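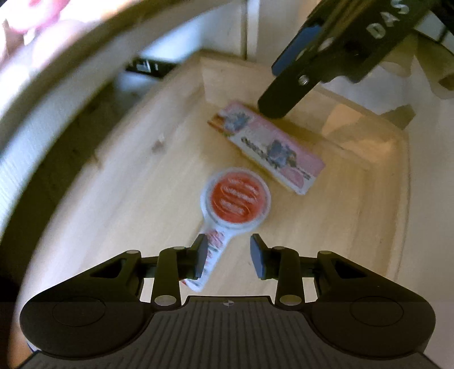 Ponencias > Logística hospitalaria > Notas del orador

Etiquetado de material reutilizable: notas para la charla

Bloque 1. Punto de partida
- Presentar el inventario de Justetti: 4000 piezas en circulación, 453 sin código legible en la revisión de enero.
- Definir "legible": lectura correcta al primer intento, con lector fijo.
- No entrar todavía en costes.

Bloque 2. Adhesivo y soporte
- Etiqueta circular frente a rectangular: la primera no tiene esquinas que se levanten.
- Comparar los adhesivos de Nonetti y Grolska. Mismo soporte, misma tinta - solo cambia la cola.
- Citar el ensayo de Loan Huỳnh: 13 ciclos de lavado, lectura cada 4.
- Pausa para preguntas técnicas.

Bloque 3. Contraste
- Blanco sobre rojo: buena visibilidad para el operario, mala para lectores de luz roja. Mostrar la curva de reflectancia.
- Propuesta: color para la familia, código negro aparte.

Si falta tiempo, saltar la curva y pasar al turno de preguntas.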